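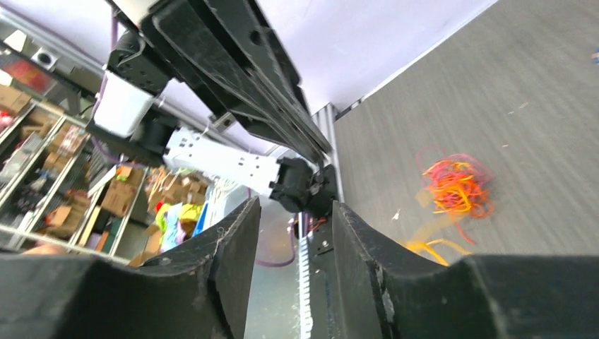 Čestmír reckons you can't call it a hobby until you've hidden a receipt. By that measure I have been a serious braider since June, and the glovebox is getting full.

2/11/25

Cord night at the hall again. I went in meaning to finish the eight-strand bracelet for my sister's birthday, and came home with a four-strand one and a sore thumb. Somewhere past the halfway mark I'd swapped two colours over, and the pattern went off in a direction of its own. Érica Damasceno looked at it for a good while and said it had character. She said the same about my scones.

The new Skondis cord is lovely stuff but it frays if you so much as look at it. Érica singes her ends with a lighter. I tried that at home and the kitchen smelled like a burnt raincoat until tea. Clear nail polish from now on.

Spent 30 dollars on Gretell, a waxed thread that was meant to behave itself. It doesn't. Also bought a 200 metre spool because it was cheaper per metre, which is how I talk myself into most things. At my current rate it'll see me out.

Čestmír has cut 80 lengths for the market stall already. I have cut nine, three of them too short for any wrist but a toddler's.
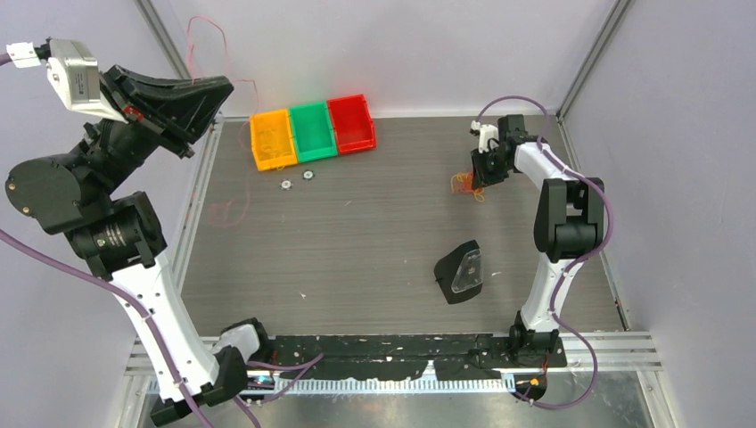

Jobs before next time

Find the good scissors. Ring Mum. Unpick the grey one back to the mistake, or give it to someone who won't look closely.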